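Keeping the Kinditz Cell in Line

Þröstur Damgaard looks after the small-parts cell at Kinditz, one arm with a two-finger gripper and a camera at the wrist. He also keeps up the simulated copy of it, and he spends more of his week on the copy.

"If the model is off, the real one gets blamed," he says. "So I start with the model."

The cell was built by Vetholm and came over from the Pilholm site in March. Damgaard set the table height again, re-taught the home position and then ran 400 empty cycles before he let it pick up anything.

Fingers first

His first check is always the fingers. He closes them at low force and looks at where the tips meet. A worn tip lets a short stick roll, and once it has rolled, the place step is wrong too.

"People want to change the grip force. I tell them to look at the tips. Force is the last thing I touch."

The tips are swapped every 2,000 cycles. He writes the cycle count on a strip of tape on the base, and he has gone on doing that even though the controller keeps its own log. "The log got wiped once, at 334. The tape was still there."

Light and shadow

The wide lens at the wrist took longer. In the model, Damgaard moves the lamps until dark patches fall over part of the table, then runs the same picks again. He wants to know if a stick lying in shade is found as well as one on lit wood.

"We had it tuned for flat light. Then Chávez, who runs the late shift, turned off a row of lamps and it started missing the dark ones."

He watches the wrist view while it runs. With a piece at the very tips there is little of it left to see, and he will stop the model there to check that it sits between both fingers.
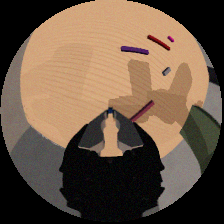

What he would change

He would like a spare set of fingers already mounted on a second plate. "Two screws and you're running. Now I have to line them up by eye, and that takes me most of a morning."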